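Pliltari open day: two-arm tray packing demo

Recordings, settings and notes from the open day on Sep 27, 2022. Maintained by Nives Santoro.

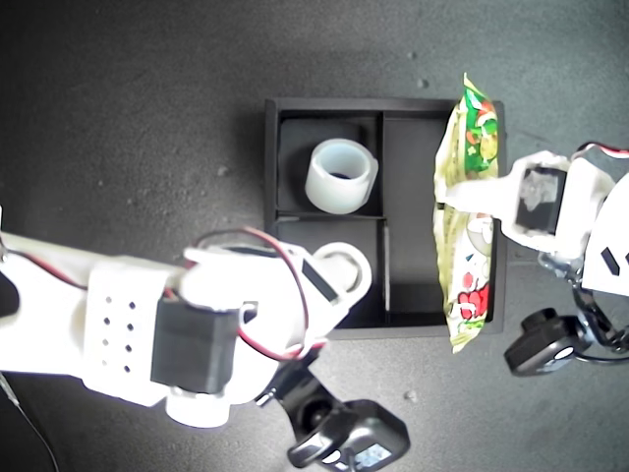

What is in this repository

Everything needed to look at the demo again or set it up on another pair of arms. The open day had several stations. Only the tray packing station is covered. The sorting station has its own repository, kept by the Galli group, and the two do not share a file layout.

episodes/ – recorded runs, one folder per run
config/ – joint limits, home poses and gripper settings for both arms
notes/ – the station log, typed up from paper
scripts/ – playback and export

The task

Two arms work over a square black tray with four compartments. Items such as a cup and a snack bag are handed over or placed on the table, and the arms put each one in a compartment. A run ends when the operator presses stop. There is no automatic success check, so the outcome in each run file is what the operator typed in afterward.

Visitors could ask for a different item order. When they did, the order field in the run file says "visitor" instead of "fixed".

Setup

The arms have 3D-printed white parts and black servo motors. They face each other from the left and right of the tray. In the files they are called left and right, as seen from the overhead view. The operator stood on the far side of the table, so the spoken notes sometimes have the sides swapped. I fixed the ones I caught in the typed log and left the audio alone.

The control program is Iren. The leader arms used for teleoperation were on a second table and are not in the overhead view. Joint positions are stored in degrees and gripper opening as a value from 0 to 1.

Data

Runs kept: 12
Runs dropped: 3
Longest run: 2000 steps
Arms per run: 2

The dropped runs had gaps in the joint log after a USB hub was unplugged. The video for them was fine, but the time stamps could not be matched, so I took them out. Run numbers were not reassigned.

Each run folder holds:

joints.csv – time stamp, commanded and measured position for every joint
overhead.mp4 – view from above the tray
meta.json – run number, item order, operator initials, outcome
comment.txt – only if someone wrote one

Playing back a run

1. Install the packages in requirements.txt.
2. Clear the table and put both arms in the home pose from config/home.yaml.
3. Start with the dry option: python scripts/play.py --run 4 --dry
4. Check that the plotted joints stay inside your limits.
5. Run again without --dry, with a hand on the power switch.

Playback repeats the recorded motion and does not look at the camera. If the tray is even slightly out of place, the grippers will close in the wrong spot. Tape marks help.

Known problems

The left gripper setting was changed partway through the afternoon. Runs 9 and up use config/gripper_b.yaml. Playing them with the earlier file makes the grip too weak for the cup.

Snack bags shift and fold when squeezed – do not expect the same result twice from the same run.

The export script writes the Karnon format only. It skips comment.txt and shortens outcome text to one word.

Lighting was not controlled. The white arm parts can be overexposed, which matters if you plan to track them by color.

Use

Free to use for teaching and research. Please keep this file with any copy. Audio from the station is not included, as visitors can be heard on it.

To do

Add the printed station sheet in October
Check the sides in the log for runs 1 to 3
Move the gripper setting into meta.json so it travels with the run

Send corrections to Nives Santoro through the issue tracker, with the run number in the title.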